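Bin picking, senior design course at Jolville, week 7. Posting the notes as a thread so the other section can find them.

1/ Task: pick mixed objects out of a gray bin with a KUKA arm and a gripper. No fixed poses, no fixtures for the objects. 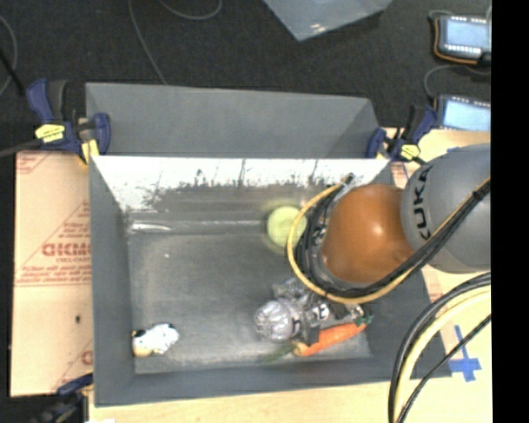 2/ Object set. We wanted a mix of shapes and surfaces. The carrot is orange and opaque, and segmentation handles it well. The ball is easy if it stays off the wall. The clear crinkled plastic is the hard one – depth comes back with holes in it, and the planner reads a hole as floor.

3/ The spotted toy in the corner is a different problem. Perception is fine. A finger needs room between the toy and the wall, and in a corner there are two walls. Current fix: push it toward the center first, then grasp. Slow.

4/ Clamps. The bins are clamped down. Please leave them that way. Last June's group skipped this, and a wall contact moved the bin enough to ruin their calibration. Their report has the plots.

5/ Glare. The back wall of the bin goes white near the top. We mask that strip before computing surface normals. Glenys Garside suggested matte spray. I would like to try lowering the exposure first, as spray can't be undone.

6/ Cable routing. The yellow cable and the black bundle loop around the wrist joint with slack. The slack is there on purpose. Team Sowerby tied theirs short and lost a connector on the first large wrist rotation. Check the loop by hand at both joint limits before running anything in auto.

7/ Numbers. 900 attempts logged so far, 237 failures. Most failures are on clear plastic. A failure means no object held after the lift. Double picks are logged separately and are not in that total.

8/ Software. Our grasp ranker is called Bastia. It scores candidates on depth edges and wall clearance. The clearance weight is still hand-tuned, and I don't trust it near corners.

9/ Next: 2 changes, tested one at a time. Lower exposure, then a rule that treats missing depth as occupied space. The second will cost us some valid grasps – acceptable if the plastic improves.

10/ Logs and config are on the course drive under Sastetura, folder 2019-03-08. Use the config in that folder. The one in the root has the old tool offset.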